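The Glasses Situation

This site uses cookies to remember your preferences. By continuing to browse you agree to our use of cookies. OK | Read more

I have worn glasses for 28 years and I have only just learned to look after them. I'm telling you this so you know who you're getting advice from.

It started in August, when I went in for a new pair and the optician (Pramila Dubey, at the little place on Ralley Street next to the bakery) took my old ones off me, held them up to the lamp and went very quiet. Then she asked what I'd been cleaning them with. I said my shirt. She asked what kind of shirt. I said, well, whichever one I had on! She turned them around so I could see the lenses from the front, and there was this whole haze of tiny scratches right in the middle where I look through them, like somebody had gone at them with a dish scrubber. I'd thought my eyes were getting worse. They were a bit worse, but mostly I'd been looking at the world through my own laundry habits.

So now I have new glasses, tortoiseshell this time, which I swore I'd never do after a very brown pair in middle school, and I'm being good. I rinse them under lukewarm water first, one tiny drop of dish soap (the plain kind, no lotion in it), rub with my fingertips, rinse again, shake, and then the cloth. Never the cloth on a dry dusty lens. That's the part I had wrong my entire life, because I thought the cloth was the cleaning. The cloth is for drying and for the smudges afterward. If there's grit on the lens you're just pushing it around in circles.

I also own more than one cloth now, and this has changed everything. I used to have a single sad gray one that lived at the bottom of my bag with the receipts and half a granola bar, and I bet it did as much damage as the shirts. These are light blue and very soft, and I wash them! In the sink, with the same dish soap, and then they get draped over the faucet. My sister Soledad puts hers in the washing machine with the towels and says it's fine, but she also uses fabric softener, and then she wonders why everything she reads has a greasy rainbow on it. No softener, Soledad. I've said it on the phone and now I'm saying it here.

Then there's the case. I have always been a case snob in the wrong direction, meaning I thought they were for people who took their glasses off, and I only take mine off to sleep. So they spent the night on the nightstand, or on the floor next to the bed, or once in a shoe (long story, the shoe was fine, the glasses weren't). The new pair cost more than I want to type out, so I got a proper hard case, and I got it in pink. 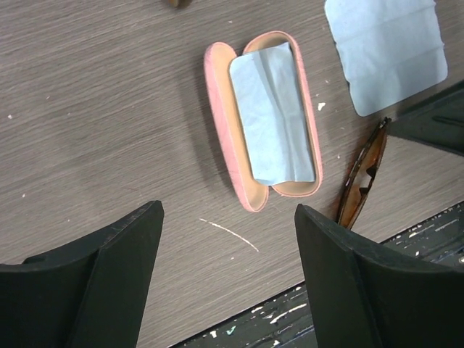
What I like is that I can find it. My last one was black and so is my bag, and so is the inside of every drawer I've ever owned, apparently. I'd be standing at the front door at ten to eight with my hand in there up to the elbow, feeling around like a vet. Pink I can spot from across the room without my glasses on, which when you think about it is the only test a glasses case needs to pass. The outside has some texture to it too, so I know it by feel in the dark, and the lining is a sort of pale peachy tan that I've gotten weirdly fond of.

A cloth goes in the case, folded, or what passes for folded with me. Awuor from work folds hers in thirds and lays the glasses on top like she's putting a baby down, and her glasses look brand new after five years. Mine goes in folded and comes out a crumple. I've decided I can live with that. What I can't do anymore is stuff it in on top and force the lid down, which I did in the first week, and I heard a creak that took a year off my life. Nothing broke, but the left arm sat a hair higher than the right until I went back to Pramila and she bent it straight in four seconds and wouldn't take any money.

A few other things I've been doing, in case anybody else is trying to reform:

Both hands when they come off. One hand twists the frame, every time, and you don't notice until they start sliding down your nose.

Lenses up when they go down on the table. I catch myself about to do it wrong at least once a day, usually when I'm carrying something.

Not on top of the head. I'm failing at this one. My hair gets in the hinges and I look like I'm wearing a tiara, and I still do it whenever I chop onions.

And not in the car. Brenda left hers on the dashboard all through a hot weekend up at Otby and the coating went crackly like old nail polish. She's been squinting at us ever since and refuses to go in for an appointment until her insurance renews, so if you see her driving toward you, please give her plenty of room.

I went through the junk drawer on Monday looking for the old cases and found four I had no memory of, plus a pair of sunglasses from a time when I clearly thought my face was much wider. The cases are going in the donation bag. One of them had a cloth in it still sealed in its little plastic sleeve! All those years of shirts, and it was in there the whole time under the takeout menus.

If you've got a good way of getting the green gunk off nose pads, please leave it in the comments. I've tried the dish soap and an old toothbrush and I got most of it, but there's a bit by the screw on my backup pair that won't budge, and I'm scared to go at it with a pin.

— Violeta

Print this post | E-mail this to a friend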